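Opinión | Textil y consumo

La etiqueta de composición no informa de la duración

2019-12-30

El etiquetado de una prenda vendida en la Unión Europea obliga a declarar la composición en fibras y su porcentaje. El dato es verificable en laboratorio, admite tolerancias conocidas y permite sancionar al que miente. Como instrumento contra el fraude cumple su función. Como información para decidir una compra sirve de poco, y mi posición es que se le está pidiendo un trabajo para el que no fue diseñado.

Dos camisetas con la indicación «100 % algodón» pueden diferir en la longitud de la fibra, el título del hilo, el sistema de hilatura, la torsión, la densidad de mallas, el gramaje y el acabado. Todas esas variables influyen en la resistencia a la abrasión, en la formación de bolitas y en la estabilidad dimensional. Ninguna aparece en la etiqueta. El comprador recurre entonces a dos indicios sustitutivos, el precio y el tacto, y ambos son malos estimadores. El precio incorpora marca, alquiler del local y margen. El tacto de una prenda nueva depende en buena medida de suavizantes aplicados en el acabado, que se pierden con los lavados.

Qué se podría declarar

Los ensayos existen desde hace décadas y los compradores industriales los exigen de forma habitual. Un pliego para ropa de trabajo suele fijar valores mínimos de resistencia a la abrasión por el método Martindale, de propensión al pilling, de solidez de los tintes al lavado y al frote, y de variación dimensional tras un número definido de ciclos. Quien compra batas para un hospital dispone de esa información. Quien compra un jersey para sí mismo no la tiene, aunque el proveedor del tejido sea el mismo y los informes estén archivados en la misma carpeta.

Kahraman, tejeduría de punto con la que trabajé durante varios años en control de calidad, entregaba a sus clientes una ficha por partida con siete parámetros. La ficha viajaba con los rollos hasta el taller de confección y allí terminaba su recorrido. Stanier, que confeccionaba con ese tejido para varias marcas, la utilizaba para ajustar el reposo del género y el encogimiento previsto en el patrón. En la tienda no quedaba rastro de ella. El coste de generar el dato estaba ya pagado; faltaba el coste de transmitirlo, que en la mayoría de los casos equivale a una línea impresa.

Propongo empezar por un conjunto reducido: gramaje, variación dimensional en largo y ancho, y grado de pilling. El gramaje es barato de medir y difícil de discutir. La variación dimensional corresponde a la causa de reclamación que con más frecuencia pasó por mi mesa. El pilling se evalúa por comparación visual con patrones, lo que introduce cierta subjetividad entre observadores, pero una escala de cinco grados resulta comprensible sin formación previa.

La objeción del coste

El argumento habitual en contra es que el ensayo encarece la prenda barata y expulsa al fabricante pequeño. Lo considero exagerado para los parámetros citados. El ensayo se hace por artículo de tejido y no por unidad vendida, de modo que el gasto se reparte entre toda la producción. En una tirada muy corta el reparto es desfavorable y ahí la objeción tiene base. Una exención por volumen la resolvería, con la condición de que se aplique al tejido y no a la referencia comercial. De otro modo bastaría con multiplicar los colores para quedar exento.

Gulteo, distribuidora de prendas básicas, incluyó durante una campaña el gramaje y el encogimiento en la ficha de producto de 20 artículos. En 13 de ellos el valor de encogimiento procedía de informes que ya constaban en el expediente del proveedor. Los demás requirieron ensayo nuevo. La iniciativa se abandonó en marzo por un motivo ajeno al laboratorio: el departamento comercial observó que declarar un encogimiento del 4 % generaba consultas, mientras que los competidores, que no declaraban nada, no recibían ninguna.

El episodio ilustra por qué la vía voluntaria es insuficiente. El primero que publica un dato desfavorable, aunque sea mejor que el del resto, asume toda la penalización. Con declaración obligatoria el 4 % se compara con otros valores; con declaración voluntaria se compara con el silencio.
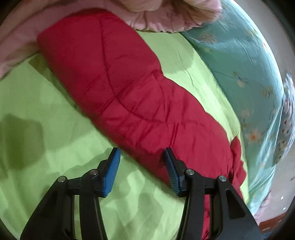 El lavado como variable no controlada

Existe una segunda objeción, de carácter metodológico, que me parece más seria. El ensayo normalizado fija temperatura, detergente, carga y secado. El uso doméstico no respeta ninguna de esas condiciones. Una prenda de punto secada en tambor a temperatura alta puede encoger bastante más de lo declarado, y el fabricante tendrá que responder de un número obtenido en circunstancias distintas.

La respuesta es la misma que se da en otros sectores. El consumo homologado de un frigorífico tampoco coincide con el de cada cocina y, sin embargo, ordena correctamente los modelos entre sí en la mayoría de las situaciones. El valor declarado sirve para comparar. Conviene que la redacción lo diga de forma expresa y que el número de ciclos figure junto al resultado. Un encogimiento medido tras un solo lavado subestima con frecuencia el comportamiento del punto de algodón, que sigue relajándose en los siguientes. Cinco ciclos me parecen un mínimo defendible.

El caso de las mezclas

La etiqueta actual induce además a un error sistemático con las mezclas. Se ha extendido la idea de que la fibra natural es sinónimo de calidad y la sintética de lo contrario. Un calcetín de lana pura sin poliamida en talón y puntera se perfora antes que uno reforzado. Runinska retiró la poliamida de una línea de calcetín para poder anunciar lana al cien por cien, y las devoluciones por rotura se duplicaron casi en 2 temporadas. El producto mejoró en la etiqueta y empeoró en el pie.

Esto no invalida los argumentos ambientales sobre las microfibras o sobre el reciclado de mezclas, que son reales y de difícil solución. Significa que la composición, presentada sola, dirige la decisión hacia una variable parcial.

Queda por definir quién verifica. Un régimen de autodeclaración con muestreo en el mercado, igual al que ya se aplica a la composición, sería suficiente si las tolerancias se publican desde el principio. Para la variación dimensional aceptaría una tolerancia de un punto porcentual sobre el valor declarado. Para el pilling, medio grado. Por encima de esos márgenes, la prenda se trataría como cualquier otra con etiquetado incorrecto.

Contacto | Aviso legal | © 2019 Todos los derechos reservados | Volver arriba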